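Print this chapter | E-mail this chapter

Chapter 3
Knitted Fabrics: Structure and Behavior

A knitted fabric is built from loops. Each loop is drawn through the one below it, and the loops in a vertical column form a wale. Those lying side by side in a row form a course. Woven cloth stretches little along its yarns; a knit stretches because its loops change shape under load.

This chapter covers weft knits only. Section 2 deals with rib structures, in which knit and purl wales alternate. Ribs recover well across the width and are used for cuffs, hems and whole garment bodies. Stitch density is given as loops per unit area and is measured on relaxed fabric. The Gralstead sample set, used in the problems, holds 200 swatches graded by the Clornanley method.

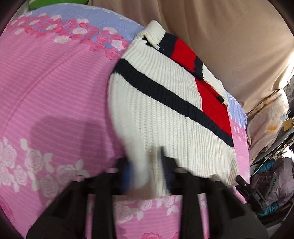 Color changes are made between courses or within a course. In the second case the two yarns must be linked at the join, or a gap opens between neighboring wales. Joining methods are compared in Table 3.2. Readers should review yarn count and twist before going on.

Terms to learn: wale, course, rib, gauge, float, relaxation.

Copyright Fedoruk Technical Texts | Contact us | Back to top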